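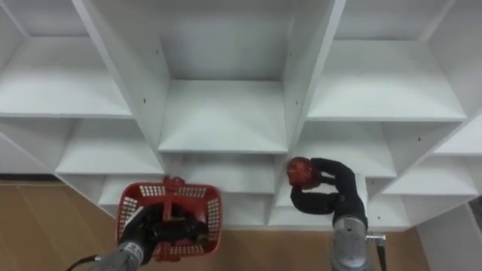
Trinh Giáp would not have bought two arms at all. One, he reckons, and spend the rest on hands, because hands are what wear out.

Touran Taheri has heard this before. She signed the order for Castport anyway, two arms, and she'd sign it again. "You want one to hold the basket and one to do the picking," she says. "With a single arm you spend half the morning putting things down."

Home | News | Interviews | Kit | Contact

Print this page | E-mail this page

We talk in the corridor, she has another meeting at ten. So, quickly – the money.

The first plan had a line for arms, a line for hands and nothing else. No spares. No cables. "We'd budgeted like people buying a fridge," she says. The second plan, done in April, put a spares line right under the arms and it hasn't been touched by anyone upstairs. Hands are quoted apart now. Pevis wanted to sell the lot as a package, Mäkelä would price each bit by itself, and Mäkelä got the order. Dearer on paper. She didn't mind.

And the fingered hand? Was it worth paying extra when a plain gripper was on the same list?

"For fruit, yes. For a basket handle, no. So we bought one of each and I had to defend that to people who like things to match." A shrug. "They wanted a pair. Pairs look tidy on a invoice."

The shelving was the cheap part. Plain white cubbies, the sort you'd put in a spare room. She had been quoted 3,308 for a proper test rack and said no to it. Same with the fruit and the baskets, bought from the shops out of petty cash, 100 a month, which she says is the only budget line that has never caused an argument.

What she did get wrong was time. Delivery was meant to take 37 days and she planned the staff rota round that, then Pruslow, who were doing the mounts, slipped. People sat about. "Put the waiting in the budget. Wages dont stop."

Trinh's point about wear, does she accept it? Partly. The next round has money for a second fingered hand, kept in its box until needed. He wanted three.

"He'll get two and he'll grumble," she says, already walking. Servicing contract? Not decided. She's asked for another quote and will look at it once teh mounts are paid for.

Last updated: October 26, 2022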